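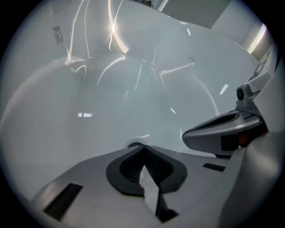

Fig. 36 – Surface blanche brillante d'une cuve, avec reflets.

4.3 Pose du joint périphérique et mise en service de la cuve

Cette section s'applique aux cuves émaillées Elside posées en appui sur tasseaux ou sur châssis Skaltach. Pour les cuves encastrées sous plan, se reporter à la section 4.5. La mise à niveau (section 4.2) doit être terminée avant toute application de mastic.

Matériel nécessaire
- Mastic silicone sanitaire neutre, référence 1681
- Fond de joint en mousse à cellules fermées
- Ruban de masquage, largeur 19 mm
- Alcool isopropylique et chiffon non pelucheux
- Spatule de lissage en plastique
- Bonde et siphon du kit 1019

ATTENTION : ne pas utiliser de mastic acétique. Les vapeurs dégagées pendant la prise attaquent les pièces de laiton du kit 1019 et annulent la garantie Zullberg sur la robinetterie.

Préparation

1. Fermer l'arrivée d'eau et protéger le fond de la cuve avec le carton d'emballage. Ne pas monter dans la cuve sans protection.

2. Contrôler l'émail sous un éclairage rasant. Les reflets doivent suivre les courbes de la cuve sans rupture nette. Une interruption ponctuelle du reflet peut indiquer un éclat ou un résidu de colle. Tout éclat doit être signalé avant la pose ; aucune réclamation n'est recevable une fois le joint appliqué.

3. Dégraisser le rebord et le carrelage à l'alcool isopropylique. Laisser sécher 10 minutes.

4. Remplir la cuve aux deux tiers d'eau froide. Elle doit rester remplie pendant toute la durée de prise du joint.

NOTE : un joint posé sur une cuve vide travaille en traction dès le premier remplissage. C'est la cause la plus fréquente de décollement.

Application du joint

5. Insérer le fond de joint dans l'intervalle entre la cuve et le mur, à 6 mm de profondeur. Si l'intervalle dépasse 12 mm, reprendre le calage (section 4.2, étape 7).

6. Poser le ruban de masquage de part et d'autre de l'intervalle.

7. Couper l'embout de la cartouche à 45° et appliquer un cordon continu en commençant par l'angle opposé à la robinetterie. Éviter les reprises dans les angles.

8. Lisser en une seule passe avec la spatule humidifiée. Retirer le ruban immédiatement, en tirant vers l'extérieur.

9. Attendre 24 heures avant de vider la cuve. Par température inférieure à 10 °C, porter ce délai à 36 heures.

Raccordement et essai

10. Monter la bonde du kit 1019. Serrer à la main, puis d'un quart de tour à la clé. Un serrage excessif fissure l'émail autour de l'orifice.

11. Raccorder le siphon et remplir jusqu'au trop-plein. Contrôler les raccords avec un papier absorbant sec, puis vider et contrôler de nouveau.

12. En cas de fuite à la bonde, déposer l'ensemble et vérifier le sens du joint conique avant de resserrer.

Entretien

Nettoyer à l'eau savonneuse avec un chiffon doux. Proscrire les poudres abrasives, l'eau de Javel non diluée et les détartrants contenant de l'acide chlorhydrique. Pour les traces de calcaire, employer du vinaigre blanc dilué de moitié, laisser agir 5 minutes au maximum, puis rincer.

Révision du document : 18 janvier 2025

Partager (36)
0 commentaire
Rechercher dans la notice : bonde kit 1019

Documents associés
Section 4.2 – Calage et mise à niveau
Section 4.5 – Cuves encastrées sous plan
Robinetterie Zullberg 1901 : remplacement de la cartouche
Châssis Skaltach : réglage des pieds
Colonne de vidage Patrício : plan de montage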